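Geagea Laundry Set – equipment plan and data card

Scope
Wrist-camera stills and joint logs of a gloved four-finger hand working front-loading washers: door open, door close, drum reach. Read this before ordering parts for a second cell. Purchasing questions go to Ravindra Solanki, data questions to Santeri Peltonen.

Contents
392 episodes, one folder each. Every folder holds stills, a joint log and a short text note. Episodes with a dropped log are kept and flagged in index.csv.

Equipment per cell
hand, right, with spare fingertips: 1
wrist camera and cable: 2 (one spare)
front-loading washer: 1
fabric gloves, black: 11

Gloves are a consumable. Budget for one pair of hands' worth per month and do not buy from the hand vendor – Drulinov stocks the same size for less. Washers are bought used and are not plumbed in. Check the door hinge before paying; a loose hinge changes the pull force and the episodes can't be pooled.

Lead times
Hand: 11 weeks from Vundemier, longer if the wrist adapter is ordered separately.
Camera: some 5 weeks.
Washer: same week, pickup only.

Open items
- Second washer model. Khalil Hourani wants a different door diameter.
- Service contract on the hand. Quote covers 6 visits; unused visits do not roll over.
- Floor protection at the Pludside site. Not in the current budget.

Orders for the second cell close in May.

Sample still, door task

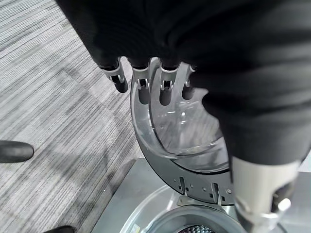
Last modified: 29 Apr 2026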